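Open Records Corner: the old Gelton minute books are yours to read

If you have ever wanted to know why Bako Lane bends where it does, or who agreed to the odd little strip of public land behind the Zustden allotments, I have very good news. The district's council minute books are now open to anyone who walks in and asks. No letter of application, no stated reason, no proof that you live here. You give the reference number at the counter and the book comes out to you.

I have been going on about this for so long that some of you will have stopped reading my bit of the newsletter altogether (welcome back!). The books sat in the basement of the old offices at Garalik and could only be seen by appointment, on a form that asked for your "interest in the matter". I always wrote "curious". Sometimes that was enough and sometimes it wasn't, depending on who opened the post.

The change came in with the new access policy, which the council passed before the summer break. It covers the minute books, the rate books, the highways correspondence and all the planning registers that have been closed and bound. Current planning files are handled separately and you still ask for those at the main desk in Gelton, as before.
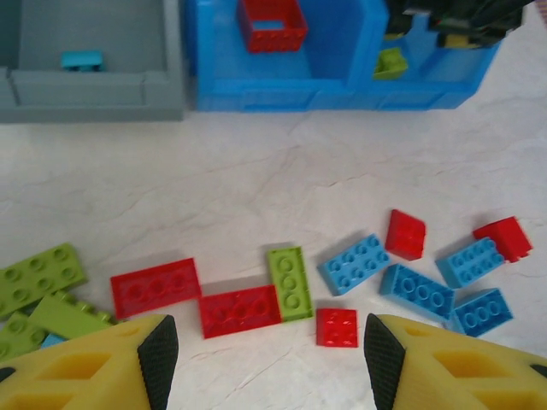 Page last changed: August, 4.15 pm

So what is there? The finding list runs to 2958 entries, and I have read the whole thing, over more evenings than I care to admit. Most entries are a single volume or a single bundle of letters. A few are rather grand. Entry after entry in the highways section is about drains, and I mean that as a recommendation, as people were never so frank with their council as when water was coming under the door. There are letters in there that made me laugh out loud in a silent reading room. One resident wrote every month for years about the same culvert, and each letter begins "Further to my last".

The planning registers are the ones most people will come for. They are big, heavy and set out by street, with the applicant's name, what was asked for and what was decided. If your house has an extension that no later paperwork mentions, start there. The registers give a page number for the minutes too, so you can go from the decision to the discussion, and that is where it gets good. You find out who objected and what they said, and very often which councillor had to leave the room before the vote.

A word about what has been held back, as several of you asked. Personal files on staff are closed, and so are papers about children in care and anything where a court has said so. Those rules are fair and I have no quarrel with them. What I do like is that the new policy says a closed item must still appear on the list, with a line saying that it is closed and under which part of the policy. Before, you simply never knew. Now you can see the gap, and if you think it's wrong you can ask for a review in writing. The reply has to come with reasons.

How to use the reading room

It is on the ground floor at Gelton, past the licensing counter and through the double doors. You may have 2 volumes out at a time, and you swap them at the desk when you are ready for the next. Pencils only, please. Your own phone or camera is fine so long as the flash is off, and there is no charge for taking your own pictures. Certified copies do cost money and the price list is on the wall by the desk.

Bring the reference with you if you can. The staff will help you find it, and they have been lovely every time I've been in, but the list is long and the printed copy has to be shared. You can also ask for the list by email and search it at home, which is what I do, usually with a cup of tea and a growing pile of sticky notes.

Older handwriting takes a bit of getting used to. The clerk who kept the early minute books wrote a beautiful clear hand in the morning and, I am fairly sure, a terrible one after lunch. Stick with it! After a few pages your eye settles and you stop noticing. Watch out for abbreviations: "Res." is "resolved", "Ref. back" means the matter went back to whoever brought it, and "Lie" or "to lie on the table" means they put it off, sometimes for good.
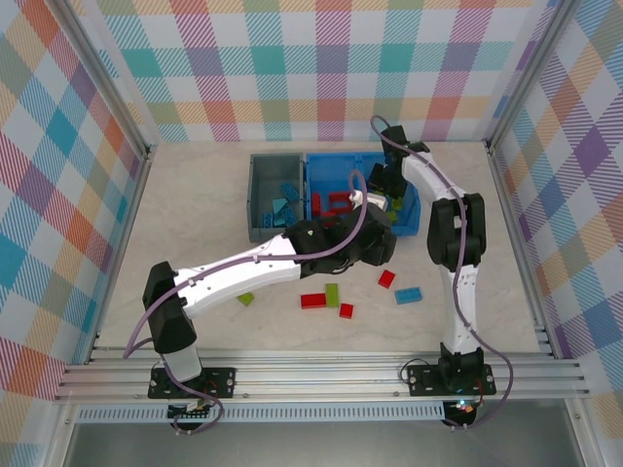

This page was last updated in August.

Reading morning

Titilayo Ajayi is leading a reading morning for anyone who would like company on a first visit. She used the rate books to trace every shopkeeper on Bako Lane and knows her way around them better than anyone I can think of. There are 8 places. We start at 10 am and finish when people get hungry. Titilayo will bring a sheet showing how an entry is laid out, and then you choose a street and get stuck in. It doesn't have to be your own street. Mine last time was one I'd never even walked down, and I have since been to look at it twice.

To book, reply to this newsletter with "reading morning" in the subject line. If it fills up we will run another.

Still to come

The Zustden parish papers are not part of this yet. They belong to the parish and not the district, so the new policy doesn't reach them, and the parish will need to make its own decision. I have written to ask whether they would put their list alongside ours even if the papers themselves stay where they are. I had a friendly answer saying that it would go on the agenda. If you live in Zustden and would like to see it happen, do drop the parish clerk a line, because a few letters from residents will carry more weight than another one from me.

The maps are also waiting. They are too large for the tables in the reading room, and several need flattening before they can be handled. The enclosure map for Garalik is among them and I am longing to see it.

Corrections to the finding list are very welcome. I have sent in a handful myself, mostly streets put down under the wrong ward, and they were put right within the week. Give the entry number and say what you think it should be. If you turn up something interesting in the books, send it to me as well and I'll put it in the next newsletter, with your name or without it, as you like. Drains especially.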